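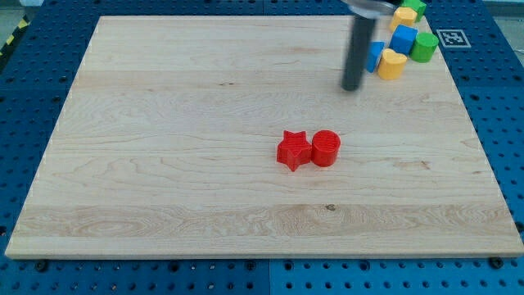 Chapter 5
Putting Things Side by Side: Shape, Color and Position

Before you begin

Look at the place where you are sitting now. Probably there is a table, and on the table there are several objects. Some of them touch each other and others stand apart. If a friend called you by telephone and asked what is on your table, you would have to decide where to start. Would you name the objects first, or say where they are? Would you say the color before the shape?

In this chapter we study how to describe a small arrangement of solid objects so well that another person can build it again without seeing it. The skill looks easy, and small children already have a part of it. When we write the description down, however, we find that many of our usual words are weak. "Next to" does not say on which side. "In the middle" does not say the middle of what. "The red one" is of no use at all when both pieces are red.

What you will need

For the work in this chapter each pair of students should have a flat board, a ruler, a sheet of paper and a few blocks. The blocks can be of wood or plastic, bought or made at school. It is good to have at least two blocks of the same color and different shape, for example a star and a cylinder. If the board has visible grain, please do not cover it. We will use the direction of the grain in Section 5.2.

Solids with a flat top

Many simple blocks belong to one family. Take a flat figure, lay it down and imagine that it grows straight upward. A five-pointed star grows into a prism with a star for its base. A circle grows into a cylinder. In both cases the top is a copy of the bottom, and the sides are vertical.

The two solids behave differently when we turn them in place. Turn a cylinder around its vertical axis and you will not see any change in its outline. With a regular five-pointed star it is another matter. After a small turn its points show in new directions, and only after one fifth of a full turn does it look the same as before. For this reason a complete description of a star must say where at least one point is directed. For the cylinder we can leave this out.

Words for touching

Two objects can be near, very near, or in contact. In everyday speech we mix these, but in this chapter we keep them separate. We say that blocks are in contact only when no sheet of paper can pass between them. A cylinder and a star can be in contact in more than one way – the round side may meet the tip of one point, or it may rest against two neighboring points together. Try both on your board and draw each one from above.

A first attempt

Marius Coman and Elvia Magaña, two students in our evening course, wrote these descriptions of the same arrangement.

Marius: "There is a star and a round block on the board. They are together, close to the center."

Elvia: "The star is on the left and the cylinder is on the right. They are touching. Both are a little below the center of the board, as I see it from my chair."

Elvia's text is longer, but a reader can do more with it. She also tells us from where she is looking. A person on the opposite side of the table would have the cylinder on the left, and would say that the blocks are above the center. We call this the viewpoint, and from now on every description you write must include it.

Work in pairs

Sit back to back with your partner. Place two blocks on your board and describe them in no more than 50 words. Your partner builds the arrangement from your words and may not ask questions. Then compare the two boards, underline the word or phrase that caused each difference – there will usually be one – and change roles.

Keep your written descriptions. You will correct them in Section 5.2, after we have introduced distance and angle.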